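4. Working with the Werkov correspondence and report files

Read section 3 first if you haven't got your reader login. You can't do any of this without it.

The Werkov papers are mission letters, field reports and clippings sent back to head office between the wars and just after. Scanned copies sit in Brirulon, which is the catalogue and the viewer in one. Originals stay in the Eklund store and come out on request only.

4.1 Before you start

Have these ready:
– reader number (on your card, top right)
– the box range you want, or at least a place and a decade
– pencil, no pens at the desk

Brirulon logs you out after 90 minutes. It does not warn you. Save your list as you go.

4.2 Finding a file

1. Log in, pick Collections, then Werkov.
2. Choose Letters or Reports. Don't choose All, it's slow and the clippings swamp everything.
3. Type a place name. Use the spelling of the time, not the modern one. Old port names, old province names. If you get nothing, try the Spanish and the French.
4. Narrow by decade on the left. The decade comes from the folder label, so a letter from January may be sitting in the year before.
5. Click the file number. Letters run from 1 to 2,863. Reports have their own run with an R in front, up to R1,494.
6. Tick Add to list.

Note: leave out the comma when you type a file number. R1494, no space after the R.

Note: a file marked Part Scanned has pages missing on screen. The paper copy is complete as far as we know. Order it (4.4).

4.3 Reading a scan

1. Open the file from your list, not from the search results. Opening from results loses your place.
2. Wait for the thumbnails to load. All of them.
3. Use the plus key to zoom. The mouse wheel turns pages insted.
4. Check the back of every sheet. Most writers were short of paper and carried on over the page, sometimes sideways up the margin.
5. To see the typed transcript, press T. Transcripts are there for about half the letters and very few reports.

Caution: transcripts were typed in a hurry, years ago. Quote from the scan. Names of local officials are the worst for errors, then dates.

Caution: writers often reported rumour as news, specially in weeks when there was unrest in the capital and the mail was late. Look for the next two or three letters before you rely on one. The date written and the date received are both stamped on most – use the date written.

4.4 Ordering the paper copy

1. Tick the file in your list and press Request.
2. Pick a morning or afternoon slot. Requests in by 11 am are up the same afternoon. After that, next working day.
3. Limit is 7 files at a time. Return one, get one.
4. Collect at the Eklund desk, show your card, sign the slip.
5. Keep the papers in the order you found them. If the order looks wrong, leave it and tell the desk.

Bags, coats and food go in the lockers. Flat shoes are a good idea if you're booked on the store visit – the stairs are steep and the floor is metal grating.

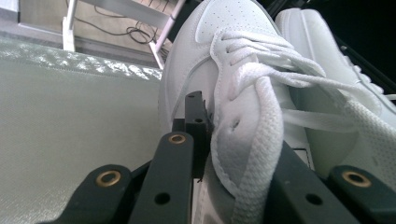 Fig. 4. White leather sneaker with flat laces.

4.5 Copies and citing

1. For your own notes, press Save Page. Low resolution, one page at a time.
2. For print or a thesis, fill in the Esex form (link at the foot of the viewer). One form per file, not per page.
3. Cite as: Werkov Papers, file number, sheet number, date written. Add v for the back of a sheet.

Note: the Esex form drops accents. Put them in the comments box if a name needs them.

Caution: some reports name people who gave information privately. Anything with a red band across the first scan needs written permission before you publish, even a short quote. Reading it is fine.

4.6 If it goes wrong

List is empty after login: you were logged out before saving. Start again, sorry.
Blank page in viewer: reload once. If its still blank, order the paper.
File number not found: check the R. Check you're in the right run.
Request greyed out: someone else has the file, or you're at your limit.
Transcript doesn't match the scan: press Report, give the sheet number. Fixes go in each October.

Next: section 5, maps and oversize sheets.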